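The Bucket

Augustina Nartey had promised her sister that the laundry would be finished by four. At a quarter past three the rack was still half bare and she was sitting down.

The apartment belonged to her sister, Mansa Opoku, who worked days at the Flitell warehouse and had three boys who played soccer. Augustina had come in September to stay for 17 days. She had agreed to help with the clothes and had not asked how many there would be.
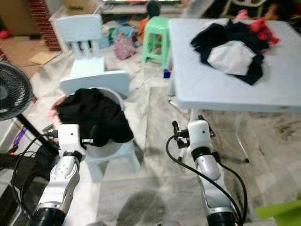
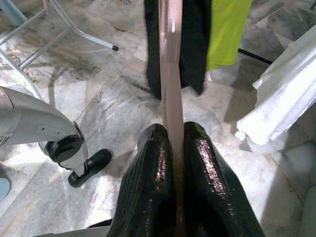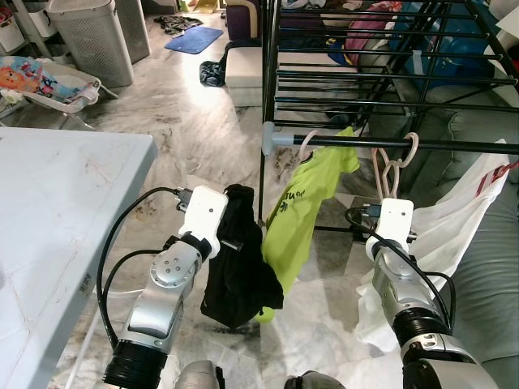

The trouble was the hangers. Mansa liked shirts hung on hangers and everything else laid over the rods. Augustina had grown up in the same house and had never heard of this rule. Their mother had thrown everything over a line behind the kitchen and taken it in before the rain.

She got up, took the next black thing from the pile, and held it out. It was either a shirt or a pair of shorts. She found a sleeve and reached for a hanger.

The phone rang. It was Ekow Asante, about the room in Dredulden.

"The landlady says you can have it," he said. "She wants 200 for the deposit and she wants to know by tonight."

"I thought she had given it to someone else."

"She had. He changed his mind. You would have to move in on the 18th."

Augustina looked at the shirt in her hand. She had told Mansa she was going back home after the visit. She had told their mother the same thing. Only Ekow knew about the room, and he knew because he had found it.

"Let me call you back," she said.

She hung the shirt and did 2 more. One of them had a number on the back and a hole under the arm. She thought about mending it, then thought that a boy of nine would not notice, and then went to look for the needle anyway. It was in the drawer with the batteries. The thread was the wrong black, but it would do.

She was still sewing when Mansa came in with her shoes in her hand.

"You're not done," Mansa said.

"No."

Mansa dropped onto the sofa and watched her pull the thread through. She looked tired. She picked a sock off the cushion beside her and folded it in half, though it had no partner.

"You could stay longer," Mansa said. "If you wanted. I know you have your own things."

Augustina bit off the thread. "There's a room in Dredulden," she said. "I was going to tell you."

Mansa was quiet for a moment — then she asked how far it was from the bus.

"Two streets."

"Does it have a place to dry clothes?"

"I didn't ask."

"Ask," Mansa said, and handed her the phone.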